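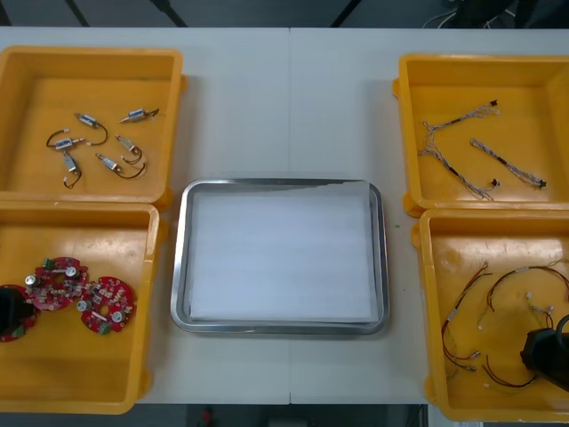

Solenoids top left, steel tray in the middle

Self-playing glockenspiel: how do you get rid of the clack?
Forum: Mechanical Music > Homebrew

ileana_m
Posted 02/12/2023
Hi all! I've been lurking since June and I finally have something that plays a tune. It's a small glockenspiel, one solenoid under each bar, and last night it got all the way through a carol without missing a note. I may have cheered loud enough to wake the dog.

The trouble is the clack. Each note comes with a hard wooden knock, and on the low bars the knock is louder than the note. Up top it rings beautifully. The bars came off a school instrument and sit on a strip of weatherstripping glued to a pine frame. Is this a striker problem or a frame problem? I'm happy to rebuild either one, I'm having far too much fun to stop now.

waltport_chimes
Congratulations on the carol! That first full tune is a wonderful feeling.

It's the frame. Pine that thin is a drum. Put the whole thing on a folded towel and play the same tune. If the knock drops, you have your answer and it cost you a towel. My own frame is maple, a lot heavier than it looks, and the solenoids hang from a separate rail with rubber washers in between.

Delia V.
I'd start with the strikers before anybody buys maple. A bare metal plunger on a metal bar always has a click at the front of it. I put a drop of hot glue on mine, let it set, and trimmed it round with a craft knife. Softer than steel, hard enough that the high notes still sparkle. Felt is too soft for the top end, you lose all the brightness.

Also check how long the pulse is. If the plunger is still up when the bar swings back down, you get a second tap and a choked note. 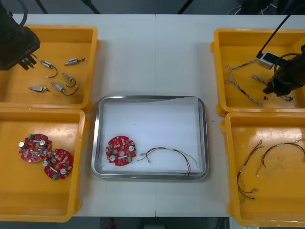 Does it matter where along the bar the striker hits?

The middle gives the fullest tone, and a little off center is fine. The spots to stay away from are right over the supports, where the bar hardly moves and the note comes out thin.

helleo
Have to disagree with Delia on felt! Thin, hard piano felt is lovely on the bottom octave. Use hot glue on top and felt below, and swap over wherever your ear says so. Mine changes at the G and visitors have never picked it out.

Agree on the pulse though. I shortened mine until the quietest bar stopped sounding, then went back up a hair.

Delia V.
Okay, felt at the bottom, I'll give you that. Above middle of the range I won't budge :)

petrica_c
Ileana, where are the supports? Weatherstripping glued wherever it looked even is a classic. A bar wants to be held a bit more than a fifth of its length in from each end. Sprinkle salt along the bar, tap the center gently over and over, and the salt creeps into two lines. Those lines are where your strips go. I love doing this, I've done it for people at parties.

ileana_m
Petrică, I did the salt thing at breakfast and it is MAGIC. My strips were way too close to the ends on the low side, which is exactly where it sounded worst.

I tried the towel too and it helped a bit, so waltport_chimes gets partial credit. I cut the pulse down as well, and now the low C rings on and on.
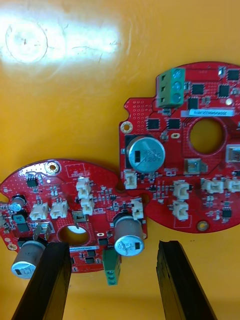 I moved the strips on the 4 lowest bars first so I could hear them against the old ones, and the difference is huge. The knock is still there on the F, but everything below it sings. Tomorrow I'm doing hot glue tips on the top half, and I've ordered a scrap of piano felt for the rest.

Next question, is it worth tuning the bars? My A is flat next to my piano and it bugs me in every song.

waltport_chimes
Only partial credit, I'm wounded! Wait till you hear it on maple.

For a flat A, take a little off the end with a fine file. Shorter bar, higher note. Let it cool down before you check it, a warm bar reads flat.

petrica_c
And go slowly. If you overshoot, you can bring it back down by filing the underside near the middle, but it's tedious and you'll be at it all evening. Post a recording when the felt is on, please!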